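Work and Automation, Session 4
Handout: the sorting table at Lodetti

Last time we stopped just as Seija was asking what happens to the people on the returns bench once the arm arrives, and it was such a good question that I have given it most of this session. Please bring your notes on the Wullum interviews too, if you still have them (I know it has been a while!).

Lodetti handles small returned goods for a number of shops. Until June, every piece was picked up by a person, looked over and dropped into one of three bins, and on a busy shift one sorter might get through 362 of them. The new cell takes over the picking up and dropping. The looking over is only partly handed across, and I would like us to spend a good while on that "partly."

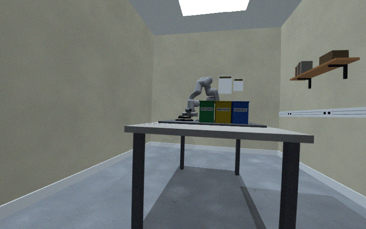
Figure 1. Simulated view of the sorting cell: arm, mat and the bins for returns, recycling and general waste.

Notice how plain the categories are. A sorter with years on the bench carries plenty of in-between cases in her head, such as the thing that looks broken but only needs a new cap, and none of those has a label of its own. Lempi Toivonen, who ran the bench for 10 years, now goes through the doubtful items and corrects the rules. She told me she likes the work and her shoulders are grateful, but she misses the talk across the table, and she was surprised how tiring it is to wait for something to go wrong.

For our discussion, choose a job you have done yourself and write a page on which parts you would gladly give away and which you would want to keep. Pages are due 17th October, on paper or by email, whichever is easier for you.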